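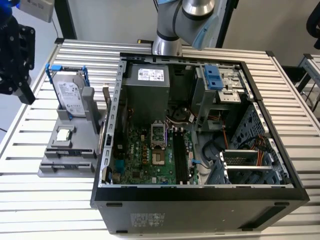
*Zdeňka Bartoš*

25 Jan 2024, cell 2, memory insertion fault

Picking up from Ladi's note on the whiteboard. The arm went into protective stop during the first memory insertion after lunch and would not clear from the pendant until the gripper was opened by hand. Same stop again on the retry. I took over at that point and locked the cell out at the isolator before reaching in.

Setup as for the last block of runs: Dell tower on its side, board up, drive, CPU and memory staged in the printed holder on the left. CPU socket frame open. Order of work is memory, CPU, drive.

What the log shows:

- Pick from the holder normal on both attempts. Grip width within tolerance.
- Approach normal down to the hover point over the slots.
- Contact registered 6 mm higher than the taught seat height.
- Force climbed to 41 N, limit is 40, controller stopped. Correct behaviour.

So the stop did its job. The question is why the stick touched early.

First suspect was a closed latch. Checked both ends of the target slot with a torch, latches out, nothing in the slot. Second suspect was the module going in reversed, with the key notch landing on the wrong side. Ruled out with the stick in hand against the slot. 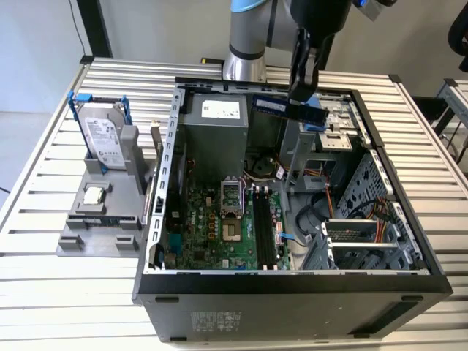 Stepped the approach through at 20 per cent speed with the guard closed and force logging on, pausing at hover each time. At hover the commanded pose and the reported pose agree. The stick does not agree with either. Measured with the feeler set during a locked-out pause, it sits nose-down in the fingers by almost 2 degrees, so the low end finds the slot wall well before the other end is anywhere near it.

Took the fingers off. The pad on the fixed side has lifted along one edge and the adhesive has gone soft. Under load the stick pivots on what is left. These pads are the Medetti ones fitted in October, and the sheet on the cabinet says to inspect after every 18 shifts. Last tick on the sheet is Severino's, from before the break. We have run well past that.

Other finding, and I like this one less. The recovery routine, the one Ctibor wrote for the Kováčik demo, retries the insertion once on its own after a force stop is acknowledged. That means the arm pushed a tilted stick at a slot twice on one button press. No damage to the slot that I can find under the loupe, but the stick has a mark across two contacts and I have binned it. Retry should go back to hover and wait for a person.

Done today:

- Both pads replaced from the Tromine spares, old ones bagged and labelled in the drawer.
- Auto retry commented out in the recovery routine. Ctibor, please do it properly - I only blocked the call.
- Force limit left alone. Please do not raise it to get through a run.

Not done:

- Tilt check at hover. Could be done with the existing wrist force reading if we touch the stick on the flat top of the holder first. Needs a taught point and half a day.
- Slot has not been tested with a good module and a boot. Until it has, treat the board as suspect.

Cell stays locked out overnight, my tag on the isolator. Severino has the spare key if he needs the arm for homing before I am in.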